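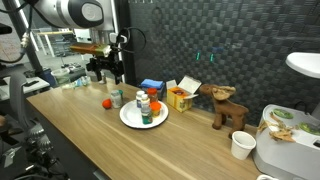 Round white plate on a light wood table

Pramer Dinner Plate, White

A plain round plate for everyday meals, glazed on both sides. The rim is slightly raised, so sauces and gravy stay put. Sold singly or in a box of 12.

Diameter: 28 cm
Colour: white
Dishwasher: yes, up to the normal programme
Microwave: yes
Oven: no
Product code: 318

Care
Wash new plates before first use. Grey marks from cutlery come off with a mild cream cleaner and a soft cloth. Do not use wire wool.

Delivery
Single plates are sent in a padded carton. Boxes are usually sent within two working days. Tell us about breakages within a week and keep the packaging.

Also in this range: Sturkska side plate, Plernach soup bowl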